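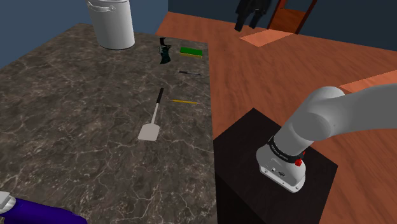 Figure 2. Dark grey marble countertop with thin white and pale grey veins, polished finish. Rendering: Annelore Ostermann.

4. Etching and staining of polished marble in household use

4.1 Material and finish

Marble sold for kitchen use is valued mainly for its veining, and the darker stones are usually supplied polished (Figure 2). The polish is a mechanical finish. It is produced by working the surface with finer and finer abrasives until the calcite crystals reflect light evenly, and it adds no protective layer. A sealer, where one is used, sits mostly in the pores and between the grains. It slows the uptake of water and oil but leaves the crystal faces exposed to acid.

Two kinds of damage are often treated as one in the complaints we reviewed. A stain is foreign matter held inside the stone. An etch is a loss of stone at the surface, caused by the reaction of calcium carbonate with an acid, and it shows as a dull patch when the counter is viewed at a low angle. On pale marble a light etch may go unseen for months. On dark marble the same loss is plain to see, as the roughened area scatters light and appears lighter than the polished stone next to it. Owners in the Plostberg survey often described such patches as "water marks" and tried to remove them with a stronger cleaner, in several cases an acidic one.

4.2 Test pieces

We cut 40 test pieces from a single lot of dark grey marble supplied by Yeoman. All pieces were taken from the same block to limit differences in grain size. Half were left untreated, and half were treated with the Rirovar sealer according to the instructions on the container. The pieces were then left to cure in a ventilated room before any liquid was applied.

Vein material raised a problem that we had not planned for. The pale veins in this lot are coarser than the dark ground and take a slightly different polish, so a gloss reading that falls across a vein can't be compared directly with one taken on the ground. Readings were therefore taken on the dark ground only, at positions marked on the underside of each piece and transferred with a paper template. Pieces on which the template could not be placed clear of a vein were turned and marked again. Jasper Wuyts took all of the readings, using the same meter throughout.

4.3 Exposure

Four liquids were used: lemon juice, white vinegar, red wine and cold black coffee. Each was placed on the stone from a pipette and covered with a watch glass to limit drying. After 15 minutes the liquid was lifted with a plain cotton cloth, and the spot was rinsed with distilled water and blotted. No rubbing was allowed at this stage, as even a soft cloth can carry grit over a softened edge.

Gloss was read before exposure and again the next day, once the surface water had left the stone. Color was judged by eye under a fixed lamp, against an unexposed area of the same piece. The pieces were then washed with Gudard, a neutral cleaner, and read once more.

4.4 Observations

Lemon juice and vinegar dulled every piece they touched, sealed or not. The sealed pieces showed a sharper outline to the dull area – the liquid had beaded and stayed in place – while on the unsealed pieces the edge was softer and the patch wider. The loss of gloss at the center of the patch was similar in both groups. Washing did not restore it.

Coffee behaved differently. It left little change in gloss, and on the sealed pieces the darkening was gone after washing. On the unsealed pieces a faint ring remained, strongest where the liquid had reached a vein. Red wine gave a mixed result, with a mild etch on all pieces and a visible stain only on the unsealed ones.

The sealer was thus of use against staining and of little use against etching. Advice sheets that recommend resealing as a remedy for dull patches confuse the two. Repolishing by hand with a fine powder brought back part of the gloss on the two pieces on which it was tried, but the repaired area could still be picked out under the lamp. Honed finishes, where the starting gloss is lower, are treated in the next section.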